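The Jirnow laundromat is back, and yes, I was there at 8 in the morning with two bags of towels like it was a concert.

If you live anywhere near the Ornosmont end of town you know the place I mean. It closed in January when the water main under the parking lot gave out, and the rest of us have been hauling our stuff across the bridge ever since (or, in my case, wearing the same three sweaters and hoping for the best). The main got replaced in spring, then the floor had to come up, then there was some back and forth over the drain permit that I tried to follow at the town meeting and lost track of pretty fast.

Anyway, it's open! New floor, new lights, and a folding counter that runs the whole length of the window, so you can watch the bus not come while you pair up your socks. The old change machine is gone. You now load money on a card at the front desk, and the card itself costs 2 dollars, which you get back if you ever turn it in. I grumbled about that and so did the man in line behind me, but the woman at the desk said they were emptying jammed quarters out of the old one every single night, so fine.

A regular wash is 5 dollars. That's up from before the closing, and I heard a few people say so pretty loudly. Drying is still priced by the minute. The big machines at the back, the ones everybody fights over for comforters, can be reserved by phone now, and I think that's going to save some friendships.

The part I didn't expect was the money left over. The neighborhood fund-raiser at Effiong Hall last fall was meant to help cover repairs, and it brought in more than 200 dollars past the goal. That extra is going to free wash cards for families staying at the Grurkis Street shelter. You can add to it at the desk if you want. They'll put any amount on a shared card, and you don't need to fill anything out.

A few practical bits before you load up the car. Parking is only on the side street for now, as the lot still has to be repaved. The bathroom isn't open yet. Last wash goes in at 8 at night and they do mean it, the door gets locked while the dryers finish and you have to knock to get back in. The bulletin board is up again too, in the same spot by the soap shelf, and it already had a lost cat and two couches on it when I left.

I'll be back for the comforter once it gets a little colder. My towels came out great, by the way.
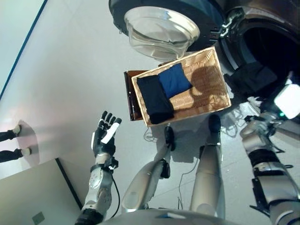

*Front-loader with the door open and a wicker basket on the floor below.*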